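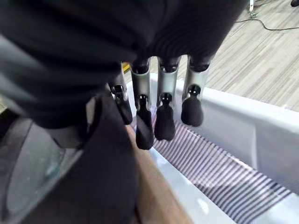 Chapter 8

Where Does It All Go? Stock, Space and Waiting

When I was nineteen I had a summer job in the stockroom of a kitchenware shop in Flumton, and on my first morning the manager handed me a clipboard and told me to find the colanders. I found them just before lunch. They were behind the Christmas tins (this was in May, mind you) and under a box marked MISC, which turned out to hold more colanders. I've been interested in stock ever since, and I'm going to do my best in this chapter to make you interested too.

In Chapter 7 we followed an order from the customer's end. Now we're going round the back. Stock is anything a business has paid for, or made, and hasn't yet sold or used. Flour in a bakery is stock. So are the bread rolls, and so are the paper bags, and students nearly always forget the bags! Accountants like to sort all this into raw materials, work in progress and finished goods, and we'll use those names from here on, though you'll find that plenty of real stockrooms have a fourth kind, namely things no one can identify but everyone is afraid to throw out.

Let me introduce the firm we'll be using for the worked problems. Karabulut is a family business that sells lampshades, 424 different ones if you count every size and colour. It has a shop in Ranero and a storeroom in Unumholm, thirteen miles apart, and one van. Ilham Morsy runs the storeroom. She keeps 1450 shades on hand in a normal week, and her trouble is a very ordinary one: the cream ones run out, the purple ones don't, and the shop rings her up at four in the afternoon wanting cream.

You might say she should just buy more cream shades. Well, yes, up to a point. But every shade sitting in Unumholm is money that can't be spent on anything else, and it's taking up room that has to be lit, heated and insured. We call this the holding cost. Against it you have to set the cost of ordering (someone's time, the delivery charge, the unpacking) and the cost of running out, which is the slippery one. If a customer walks out without a lampshade, have you lost one sale or have you lost the customer? I don't know, and neither does Ilham, but she still has to put a figure on it before she can decide anything. Have a go at that yourself before you reach section 8.3, and write your figure down so you can't cheat later. 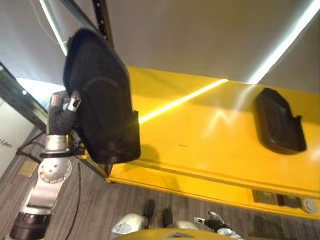

Shape matters as much as number, and it's the bit most textbooks skip. A lampshade is mostly air. You can nest some of them, but the square ones won't nest with the round ones, and a shelf that holds a great stack of one sort may hold only a handful of the other. Trays are a good thing to practise on. Take a long black plastic one like the one being held upright at the yellow shelf, with its rounded top, its squared-off bottom and that little tab sticking out of one side. How much shelf does it need on end, and how much lying down? Would the tab get in the way if you stood a row of them side by side? Grab a baking tray from your own kitchen and try it, because your answer on paper and your answer at the cupboard probably won't match.

So the chapter goes like this. Sections 8.1 and 8.2 deal with counting stock and with the reasons the count is always wrong. Section 8.3 brings in the costs and shows how to choose an order size, and there's a little algebra in it, though nothing worse than you met in Chapter 5. Section 8.4 is on space, and you'll want squared paper. After that we go back to Ilham and her cream lampshades, this time with a full set of sales figures.

Before you start

Pick a cupboard at home, any cupboard. Without opening it, write a list of what you think is inside and how many of each. Then open it and count. Keep both lists somewhere safe as we'll need them in 8.1.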